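**Subject:** Re: [small-automation] Flirness tidy-up kit, is it worth the trial?
**Date:** June 4, 2023

> We run the foyer and the two function rooms at Bastos and are forever picking up after events. The Flirness people have offered us a trial of the floor pick-up kit (arm, two-finger gripper, wrist camera, the Protia software on top). The sales sheet says it will clear "everyday litter from any hard floor" and that it learns new items without any programming. Price quoted is 2740 for the kit, plus a service plan after the first year. Has anyone here had one in the building for longer than a demo? I'm mostly interested in drinks bottles, which are most of what we get.

We've had one since February, so yes, longer than a demo. I'd take the trial if it costs you nothing, and I would not sign anything at the end of it until you have put your own rubbish on your own floor.

To be fair to it first. The gripper is decent. It closes evenly, it doesn't chew things up, and the fingers can be swapped in a minute with the key that comes in the box. The wrist camera sees more than I thought it would. Setting up took one afternoon, and most of that was finding a socket in the right place. Our cleaners are not frightened of it, though they do walk round it.

Now the claims. "Any hard floor" is doing a lot of work in that sentence. On plain grey vinyl it did well for us. On the marble-patterned floor by the seating it was noticeably slower to make up its mind, and I think the veins and seams bother it — that's my guess, Flirness would not say either way. If your foyer floor has any sort of pattern, do the trial there and refuse to let them use a mat. They did bring a mat.

Bottles are the good case and also the awkward one. One on its own with space all round it is easy. Several lying against each other are another matter, because the fingers need room on both sides, and closing on one tends to nudge the next. Clear plastic with a label that only goes part of the way round is worse than a green bottle, at least in our hands. I ran 60 pick-ups over a week with whatever had come out of the recycling, and 9 needed a person to step in. Almost all of those were clear bottles in a bunch. You may think that's acceptable. I did until I worked out that somebody had to be standing there to do the stepping in.

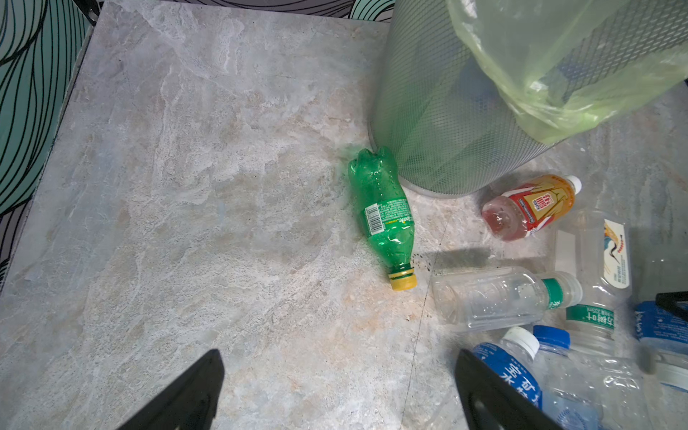

*Wrist camera view, mixed bottles by the bin. The green Sprite bottle is the one between the fingers.*

The Sprite bottle has bare floor on the side away from the others, so I'd call that a fair pick. The ones over on the right, near the bin, are what I would ask them to show you. Ask for the small one with the red and gold label too, as there is still some liquid in the bottom of it. The sales sheet says nothing at all about leftovers, and I couldn't get a straight answer on what happens to the wrist unit if it's dripped on. The warranty wording talks about "normal indoor use". I asked whether half an inch of someone's fizzy drink was normal indoor use and I am still waiting.

On learning new items without programming: true as far as it goes. You don't write any code. You do sit and steer the arm through the job by hand, again and again, and then Protia goes away and has a think. Two new items took us the best part of two working days. I'd want that time in the sums next to the 2740, and the service plan as well, which they were oddly shy about putting in writing.

We also looked at Unik's offering, which is a hire arrangement. Dearer by the month, but they take it away if you don't like it and their paperwork was readable. I haven't used it in anger so I can't tell you whether it is any better with clear plastic.

What I'd ask Flirness for before you agree to anything:

- a run on your floor, no mat, in the evening with the lights you normally have on
- your own bottles, including crumpled ones and ones with the caps on
- the bin where you usually keep it, with the liner you usually use
- the service plan price, written down

The liner is on there for a reason. Ours hangs over the rim, and the first few drops landed on the fold and rolled off again. We moved to a bigger bin in the end.

If they agree to all that, I'd be interested to hear how you get on, and what they say about the warranty. I can send our log of the 60 off-list if you want it. It's a plain spreadsheet and the notes column is a bit rude in places.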